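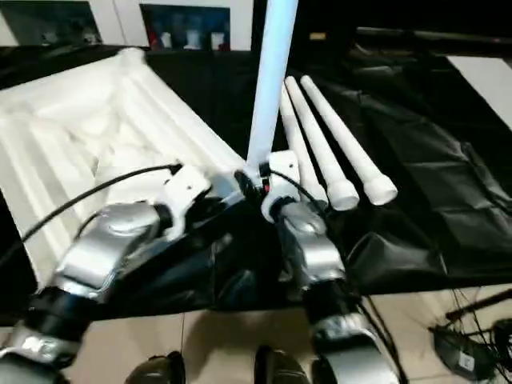 The tip at Hernville and the art of being turned away

By Ingvild Brekke
Friday, April 30, 2021

I was refused entry to the household recycling centre at Hernville last week on account of a door. It was an ordinary internal door, painted white at some point in the eighties, and I had brought it on the roof of the car with two ratchet straps and a good deal of optimism. The man at the gate looked at it the way a customs officer looks at a parrot.

"That's construction," he said.

I said it was a door. He said doors were construction. I asked whether a table would have been construction, and he said no, a table was furniture, and would I mind moving forward because there was a van behind me. I moved forward, which in the Hernville system means driving the full length of the site past every skip that might have taken my door, and out on to the Giltville road.

I have been thinking about it ever since, which tells you what sort of spring I'm having.

The argument for the rules is well known. Councils don't have to take the leftovers of everybody's loft conversion for nothing, and if they did the builders would be in there at dawn with their nephews' estate cars. I accept that. Rubble is heavy and plasterboard is a nuisance to handle. Somebody has to pay to have it taken away, and it may as well be the person who knocked the wall down.

What I don't accept is the booking form. To visit the tip in this district you must now reserve a slot online, state your registration number and tick what you are bringing from a list that was evidently put together by someone who has never owned anything. It offers "mixed household". It offers "green". It offers "small electrical" and "large electrical" without suggesting where a slow cooker might fall. There is a box for comments, with a limit of 800 characters, and I used most of them describing the door. A confirmation arrived within seconds, thanking me for my booking and looking forward to my visit. I took this for consent. I am told I shouldn't have.

My neighbour Ernő Szűcs thinks I went about it all wrong. Ernő fitted kitchens for most of his working life and regards the tip as other men regard trout. You go late on a wet afternoon, he says, and you cut the door in half first, since half a door is wood. He is quite serious about this, and I have since checked with someone who used to work on the site, who said yes, that would probably have gone in the timber skip and no questions asked. So the same object, with the same hinges still on it, is construction waste when whole and timber when sawn. There are religions with less interesting doctrines.

The other road open to me was to hire a skip. I rang Haugen, who have the yellow ones you see all over town, and a very pleasant woman quoted me for the smallest they do. It came to £385 with the permit, the permit being needed because I have no drive and the skip would stand on the public highway, where it would displace one parked car and fill up overnight with other people's mattresses. For one door, this seemed steep. She did suggest I might have other things to get rid of. I looked round the house with that in mind and there was a bad half hour for the piano.

It's worth saying that skip hire is not a racket, whatever they tell you in the pub. The lorry costs money and so does the driver, and the tipping charge goes up most years whether or not anyone is pleased about it. Melur Rahman, who ran a two-lorry outfit on the Giltville side until he sold up in November, told me that what ruined his margins was tins of paint. Customers would put them at the bottom, under the carpet, and he would find out about it at the transfer station, when the whole load was pulled aside and charged at the higher rate. He reckoned he could tell a paint-hider from the way they offered him tea.

All the same, there is a gap, and most of us live in it. If you have a bag of something, the council will take it. If you have a lorryload of something, Haugen will take it. If you have one door, or a bath, or 4 paving slabs and the stump of a gatepost, you belong to no category the system recognises, and you'll be passed from website to website until you give up and lean the thing against the side of the house. Walk down any street in Hernville and look along the side passages. We are all curating.

Or you ring the number on the lamp post. I don't recommend it. A man with a flatbed came to our road last autumn and took away a sofa for cash, and the sofa was in the lane behind the allotments by teatime, still with the cushion that had its owner's letters in. She got the fine and he, presumably, got another sofa. The council spent some 2000 pounds clearing that lane over the winter, by its own account, which would have bought a fair amount of patience at the gate with people carrying doors.

Wing-yan Chuang, our ward councillor, has been asking for a small paid-for trade bay at the tip, where for a few pounds you could leave an awkward item and be done. They have had one for years at Stindetti, over the county boundary, and civilisation there seems to have held. The reply from the department was that such a bay would "create an expectation". I should hope so. I already have the expectation. What I lack is the bay.

I would go further and let people take things out as well. There was nothing wrong with my door. It shut, and it kept out the noise of a teenager learning the clarinet. Aurelia Reisinger, who teaches woodwork at the college, says she has asked more than once for first refusal on timber and been told that anything over the lip of the skip belongs to the contractor. Her students buy new pine. The old pine goes to be chipped, and I expect some of it comes back to us as the kind of shelf that bows under a paperback.

Meanwhile the door is in the hall. I have rebooked for next week and ticked "mixed household". Ernő is coming round on Sunday with the saw.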